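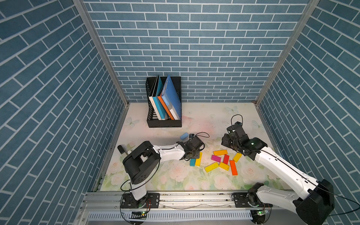
Desk Storage for Shared Study Tables: Project Report

Submitted 11 November 2018

1. Purpose

The project examined how binders and folders can be kept upright on a shared table without a fixed shelf. The tables in the Mernell study room are used for paperwork in the morning and for building exercises with colored blocks in the afternoon. Both sets of materials have to stay within reach, and neither should cover the middle of the table.

2. Requirements

The container had to be open at the top, light enough to lift with one hand when full, and easy to wipe clean. The spines had to be visible to a person sitting at the table. No screws or adhesive could be used, as the tables belong to the room and the patterned tops mark easily. The budget was 2,000 cents for each table, including labels.

3. Options considered

A wire rack was rejected after the first trial. The feet slid on the tabletop and thin folders dropped between the wires. A cardboard magazine file (Minja, medium) held its shape for 15 days and then bowed at the front. The third option was a black plastic basket with perforated sides and a slotted bottom. It met all the requirements in section 2 and was used for the remaining work.

4. Layout

The basket is placed at the rear left of the table, against the back wall. This leaves the front half clear. Blocks are used directly on the tabletop and have no tray. The floral print was expected to make them harder to find during clearing. In practice the solid colors were easy to tell from the roses, and the print was left uncovered.

5. Loading

The test load was 4 binders and folders in mixed widths. With this load the basket is not full, and the contents lean diagonally. The upper edges project slightly above the back rim, so each item can be gripped from the top. Leaning is acceptable for stiff binders. Soft folders curl at the lower corner if left leaning over a long period, and a bookend insert would correct this. The Dirnero insert we ordered was too wide for the basket and was returned.

Color was more useful than lettering for finding an item. Small print on a spine is difficult to read from a chair, while an orange or blue spine is recognized at once. We recommend one color per subject and a large label on any white spine.

6. Limits

Only one table was fitted out. Paper weight was not varied, and the basket was not tested above 700 sheets. The Bratilo version with a closed bottom was out of stock and could not be compared.

7. Further work

A second table will be set up in December with the basket at the rear right, for left-handed users. The label size also needs to be fixed before then.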